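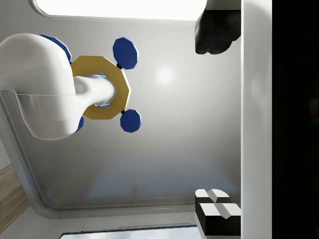

I'd been selling the Surklow night balm for five weeks when I ran out of cousins.

You start with family, that's how they tell you to do it. You have them round, you put out crisps, you rub a bit of balm on the back of one hand and leave the other hand alone, and then everybody holds both hands up to the kitchen light and agrees that the one on the left looks dewier. My aunt said hers looked dewier before I'd opened the jar. I wrote it down anyway. There was a form for it.

The starter box had cost me £648. I'd told my husband it was two hundred, and then I'd told him it was an investment, and by November I'd stopped telling him things and just kept the wardrobe door shut. Twenty jars in there behind the winter coats! I could smell them at night, a sort of cucumber and candle wax smell, and I'd lie there doing sums on the ceiling. My face was lovely, by the way. I was using a jar a week (it was the only way to get the numbers down) and I had skin like a boiled egg.

So with the cousins finished I drove out to Dilham, where I used to live and where I thought people might have forgotten me enough to be polite. There's a chemist's on the corner there called Nägeli, been there since before I was born, all dark drawers and a brass scale that we used to get told off for touching. My plan was to ask the old woman behind the counter if she'd take six jars on sale or return. I'd practised in the car. I had a laminated card with a leaf on it.

She let me get right through it. I did the bit about the night being when the skin does its housework, I did the bit about the alpine moss, I did the hands. She had very good hands, I noticed, and she must have been eighty. Then she unscrewed the lid, put her nose in and said, "Oh, it's Stinon."

I said it was Surklow. I pointed at the label.

"Stinon," she said, and she went off into the back and I heard a drawer stick and then give. She came out with a flat tin, the sort you'd keep plasters in, grey with a blue rim, and STINON in worn letters round the edge. Her father used to make it up for the farmers, she said, for udders mostly. Then the farmers' wives had started coming in for it and asking for the tin to be wrapped. She levered it open with a teaspoon and held it under my nose and there it was, cucumber and candle wax, my whole bedroom.

I asked how much it used to be and she told me, and I had to look at the cough sweets for a bit.

Now I've gone over this a lot since and I still don't know if it was the same stuff. You can make plenty of things smell of cucumber. She might have been having a bit of fun with me, I was wearing the brooch and everything. But she took the back of my left hand and put on some of hers, and she took my right and put on some of mine, and we went and stood in the doorway where the light was better. It was nearly four o'clock and going dark, and a man waiting with a prescription came and had a look as well. He said left. Then he said could he see them again, and he said right.

"Well, they're clean hands," she said, and she went and did his tablets.

She didn't take the six jars. She bought one, full price, out of her own purse and not the till, and she wouldn't have the leaflet. I think I could have stood anything but that. I got back in the car and ate a sausage roll and cried on it, and then I rang the woman above me, the one who'd signed me up, and asked her what you had to do to send the rest back. She said she was so glad I'd called, she'd been meaning to ask me the same thing.

We got on all right after that, as it happens. She had almost 200 jars in a garage with no heating, and when I went over to see, they'd all gone grainy from the cold, like old honey. We sat on two of her boxes with a flask of tea between us and tried to work out who was above her, and she drew it on the side of a carton in biro, all the lines going up, and at the top she just put a cloud.

I did tell my husband. I did it in the dark, which was cowardly, and he didn't say anything for so long I thought he'd dropped off. Then he asked if it was any good on cracked heels.

I got up and fetched him a jar.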